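About the Boonyarit Trust

The Boonyarit Trust supports families whose babies need specialist care in the first weeks of life. It was founded by parents and nurses in Bumport and is governed by a board of trustees, which meets every quarter.

Our principal service is Skasel House, a residence with 30 family rooms within walking distance of the neonatal unit. Parents may stay free of charge for as long as their child remains in hospital. Last year the Trust provided 2,903 nights of accommodation and answered about 800 calls to its helpline.

The Trust also runs the Kustudon Programme, which offers training in newborn care to midwives, health visitors and student nurses. Courses begin each April. Applications for the next intake must reach the office by 3rd August.

We receive no government funding. Our income comes from donations, legacies and course fees, and our accounts are published every year. The Trust does not give medical advice, and parents with concerns about a child's health should speak to their doctor or midwife.
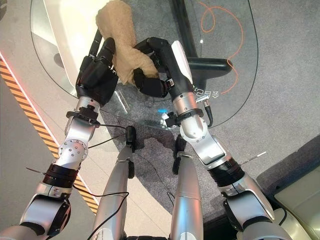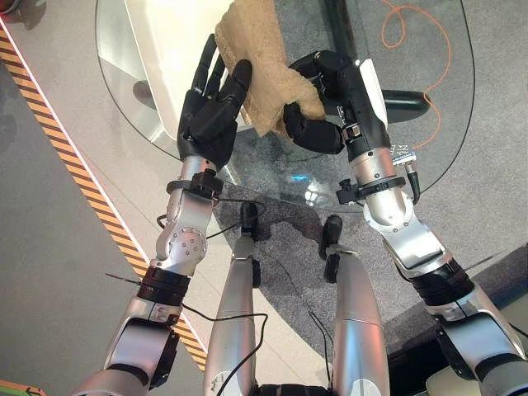
Tan towel and robotic hands over a glass tabletop.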